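Bimanual dish loading: the student project at Prekow
Speaker notes, second-year project talks, Ersoy Building, Thu 18 February
Twelve slides. Questions at the end, not during.

Slide 1. Title
Say the name of the project and move on. The handout has the repository address and the marking criteria. The module runs over one term and the group is assessed on the recording protocol, the trained controller and the written report, in that order of weight.

Slide 2. The task
Bowls and plates start on the worktop. They must end in the rack, upright, without touching a neighbour hard enough to move it. Two arms, one operator, no fixed order of items. Most groups choose pick-and-place with blocks. We chose crockery for two reasons: the shapes are curved, and the glaze reflects light.

Slide 3. What was provided
The college supplied the arms, the booth and the rail. We wrote Sovus, the recording program, and Posance, the script that checks each recording before it is accepted. Neither is large. Posance is 600 lines including comments. Please don't ask to see the first version.

Slide 4. Cameras
One fixed camera over the workspace and one at each wrist. The fixed view gives position on the worktop. The wrist views give the last few centimetres before contact, which the fixed view loses once the arm is over the item. All streams are stamped by the same clock. Early recordings used separate clocks and drifted, and they were thrown away.
Pause here. Someone usually asks about depth cameras. Answer: not used, glazed surfaces gave holes in the depth map during the first trial.

Slide 5. Recording protocol
Reset the worktop. Start the recording. Complete one item or give up. Stop. Mark pass, fail or void. Void means an operator error that has nothing to do with the task, such as a knocked cable.
An episode that is failed is kept. An episode that is void is deleted the same day.

Slide 6. Numbers
1738 episodes accepted. 136 void. Read both figures aloud, as the second is hard to see on the chart. The accepted set covers bowls and plates, but bowls are over-represented. The reason is on slide 9.

Slide 7. Grasping a bowl
One finger inside, one finger outside, closing on the wall. The alternative, closing across the full width, needs a larger opening than the gripper has for most of our bowls. The wall grasp puts the weight well off the finger line, so the bowl can rotate on the way up. Operators corrected for this by gripping first and lifting slowly. The controller copies the slow lift quite well. It copies the correction poorly.

Slide 8. The setup
Leave this slide up for a full minute and let people look before speaking. The wrist views come first, then the fixed camera.
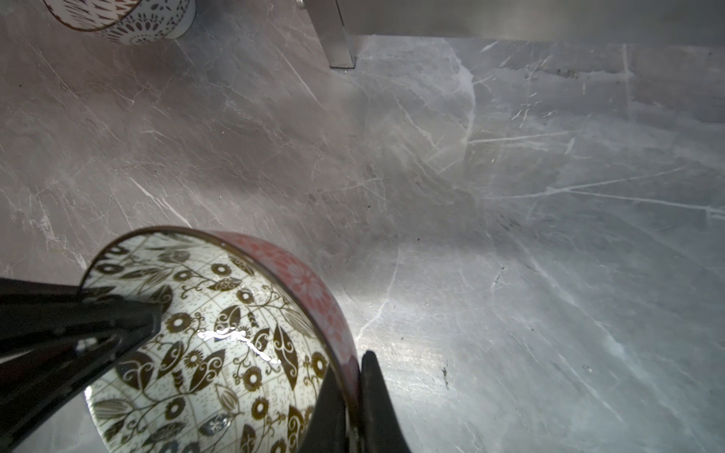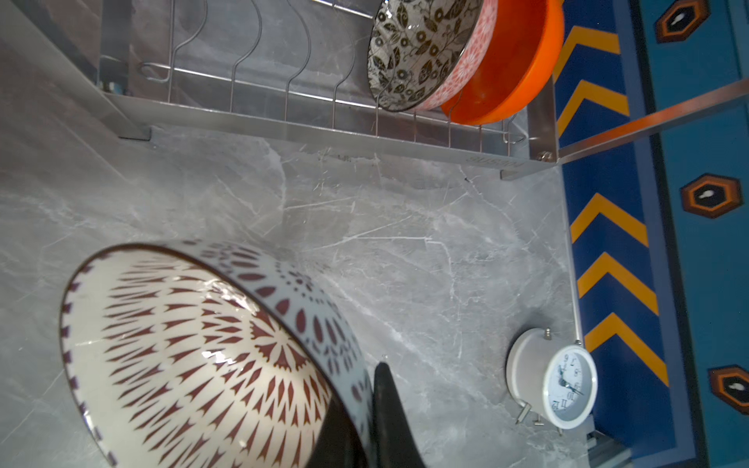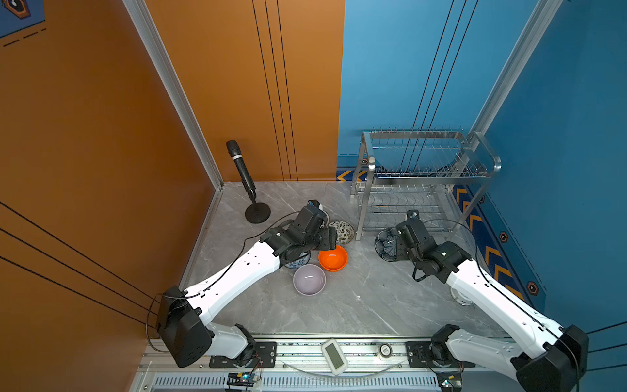 Slide 9. Plates
A plate lying flat on a hard surface offers no edge to get under. We tried sliding it to the edge of the worktop with one arm and taking it with the other. This works and is slow. Operators avoided it when given a free choice of item, hence the imbalance on slide 6. If we ran the project again, the order of items would be set by Sovus and shown to the operator before each start.

Slide 10. Failure cases
Show the table. Three rows matter:
Finger closes on the reflection and misses the rim.
Item released before it is seated in the slot.
Both arms wait for each other.
The third is a fault in our state machine and was fixed with a timeout of 16 seconds. Trained operators never hit it, so it does not appear in the recordings at all, only in evaluation.

Slide 11. Limits
One booth, one rack, one lighting arrangement. We make no claim for any other kitchen. The report gives results per item type, and the overall figure should not be quoted without them.

Slide 12. Next group
Handover is at the end of February. The recordings, Posance and the calibration sheets go with the booth. Wrist camera mounts need retightening weekly; the torque setting is on the inside cover of the logbook.
Take questions. If short of time, skip slide 11 and refer to section 5 of the report.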